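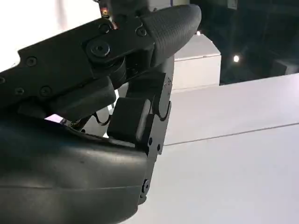
When Minttu Ojala began to collect examples for the hand, she kept every attempt that ended well and deleted the others. It took her two weeks to understand that this was a mistake.

"The system saw only clean grasps," she says. "So when the object slipped a little, it had no idea what to do. It had never met a slip."

Ojala leads the data work at Clukero, a small company which teaches robot hands to pick up household and workshop objects. I visited her in December, at a long white bench, where the working day begins at eight and the first hour goes to checking the joints. She doesn't like to skip it. A screw that has become loose changes the way a finger closes, and then a whole morning of examples teaches the wrong thing.

The present collection has 646 examples, recorded for 13 objects. The plan was 500. I ask why they continued.

"Ulla wanted more of the bad ones," she answers, and laughs.

Ulla Riihimäki guides the hand in most of the recordings. She came from a sewing workshop and had no background in robotics. On a good day she makes over 18 examples in an hour, but she prefers to go slowly.

"If I hurry, I do each one the same way," Riihimäki says. "My arm finds a habit. Then the computer learns my habit and not the task." Between attempts she turns the object or moves it a few centimeters – sometimes she closes her eyes when she puts it down.

The camera sits near the wrist, so the fingers themselves fill much of the view. Ojala first thought this was a problem. Now she wants it so, as the system must learn where its own fingertip is before it can touch anything with care.

Both women label the recordings separately and compare their notes after lunch. They disagree most often about the word "finished". For Riihimäki a grasp is finished when the object is lifted. Ojala waits until it is held still. They have not settled this yet, and the label sheet has a column for each of them.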